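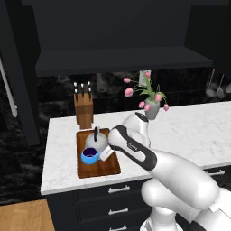 How long should a household keep a kitchen sponge?

Two weeks at the outside, according to Flokska, and a good deal less if the sponge has met raw chicken. The average respondent to the company's new survey keeps one for 11 weeks, by which time it has usually changed colour and, in a few reported cases, shape.

FLOKSKA ASKS AUSTRALIA TO LET GO OF THE SPONGE

Trenitz, 3rd August – Dish brush and cloth maker Flokska today released the results of its first Sink Habits Survey, in which 613 adults were asked what they wash up with, how old it is and whether they would show it to a visitor. Most were frank about the first two. The third question was skipped more than any other in the survey.

The results arrive with the launch of the Otell, a long-handled dish brush with a replaceable head, on sale from today in hardware shops and independent grocers.

Of those surveyed, 137 said they could not remember buying the sponge now in use. Several believed it had come with the house. One respondent, asked to estimate its age, wrote "pre-renovation" and left the rest of the page blank.

The survey also looked at what becomes of a sponge once it is finally judged unfit for plates. Very few go in the bin. The usual path is a demotion to the benches, followed by the stovetop, the laundry trough and the outdoor setting, with a last posting under the sink beside a tin of something nobody wants to open. Flokska has no objection to thrift, and has been sewing cloths out of mill offcuts for years. It would simply like to see the order of events run one way. A worrying number of people admitted bringing a laundry sponge back to the kitchen "just for the one pan".

Opinion was sharper on the subject of soaking. Respondents who leave a baking dish in the sink overnight described this as cleaning. Those who live with them used other terms, some of which have been left out of the published results. The company takes no side in the matter, though it notes that the Otell is stiff enough for most baked-on cheese and can be put to work the same evening.

About the Otell

The Otell has a beech handle and plant-fibre bristles, and comes in 2 sizes. The larger is for pots and roasting tins. The smaller has a narrower neck for jars, drink bottles and the sort of vase that gets used once a year. Heads twist off for replacement and the old one can go into the compost after the metal ring is removed. The handle should be kept out of the dishwasher. People will put it in the dishwasher anyway, and replacement handles are sold separately.

The brush was developed with Cui, the design studio behind Flokska's folding drying rack. Early versions had a curved handle that looked handsome in the drawings and rolled off the draining board at every opportunity. The production model has one flat side and stays where it is put.

A matching bench cloth in grey, mustard or dark green will follow in November. White was considered, tested in a working kitchen for a fortnight and withdrawn without ceremony.

Sponge Swap

For the rest of this month, customers who bring an old sponge to the Flokska factory shop in Trenitz will receive a free replacement head with any Otell brush. Sponges should be handed over in a sealed bag. Staff have asked that this be mentioned twice, so: a sealed bag, please. One sponge per household, and no questions will be asked about its history.

About Flokska

Flokska makes brushes, cloths and drying racks for the home. It began with a single bottle brush, still in the range and still the best seller, to the mild annoyance of everyone who has designed anything since.

Samples, product pictures and the full survey results are available from the Flokska press desk on weekdays. Requests for the unpublished comments on soaking will be politely declined.

ENDS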